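# House rules for collecting demos with handheld grippers

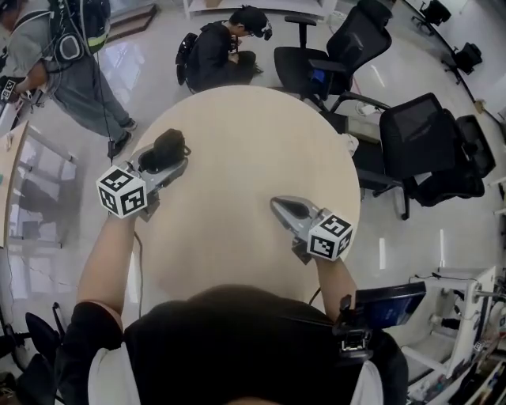 *Left gripper holding a small black bag by the round table, right gripper open.*

I've been writing up good practice for our handheld gripper sessions on and off since February, and people keep asking me for the link, so I finally cleaned it up. It started as a sticky note. Then it was a page on the Saltel wiki, then two pages that disagreed with each other (sorry about that!), and now it's this.

Everything below assumes you've got a pair of grippers with marker cubes, a table, and a few people working in the same room. If you're on the fixed arms at Jullemberg you want the other guide.

## Before you pick anything up

Walk your space first. I mean really walk it, one lap around the table, looking at the floor. Bags go under a desk or against a wall, and chairs you aren't using get pushed back far enough that your elbows can't find them. I've whacked the same armrest more times than I'd like to admit.

Then check the markers:

- Wipe each cube with a dry cloth. No spray, it gets under the stickers.
- Look for lifted corners. A peeling marker gets replaced, not pressed back down with your thumb.
- Wiggle the cube. If it moves at all, tighten it and recalibrate.

That last one cost us a whole batch. We had 400 episodes from one Monday where a cube had worked its way loose, and we threw out every single one of them. It still hurts.

## Sort out your cables

Cables should hang off the side of the table you're sitting at, with enough slack to reach the far edge without pulling. Try it: stretch both arms all the way out, cross them, bring them back. If you feel a tug, fix it now. Don't tape a cable to the tabletop. We tried that, and the tape ended up in the background of everything.

## Recording

1. Sit down, both grippers in hand, jaws open. Hold still for 3 seconds so the tracking can settle.
2. Say the task name out loud. Use the name from the Prarnivov task list, even if you think yours is better (mine usually is, and I still don't get to use it).
3. Go at the speed you'd use with your own hands if you were a little sleepy. Rushing makes the motion jerky, and going super slow looks weird too.
4. Keep the marker faces pointed up or out as much as you can. If your forearm covers a cube, shift your wrist and carry on.
5. With bags, straps and anything floppy, close the jaws fully before you lift. Half a grip on a strap slides, and then you're chasing it across the table.
6. Finish with the jaws open again and your hands apart.

If you drop something, keep recording and pick it back up like you normally would. Recoveries are useful! Just tag the episode so the folks at Uibo can filter it. Only stop if the thing lands on the floor.

## Sharing the room

Wearing a rig makes you wider than you think, so whoever is walking gives way to whoever is seated and recording. Pass behind the chair, never between the person and their table. Loose straps get tucked in before you stand up.

If you need to fix gear on the floor, call out "down" so people know you're there. It feels silly for a day and then it's just a habit.

Take a break every 30 minutes. Put the grippers down, shake out your wrists, get some water. I used to skip this and my thumbs paid for it.

## Wrapping up

Name your session folder with the station and the batch number, like `round-2661`, and write one line in the notes about anything odd. "Left gripper felt stiff" is a perfectly good note. Grippers go back on charge with the cubes facing away from the wall, and please wind the cables loosely.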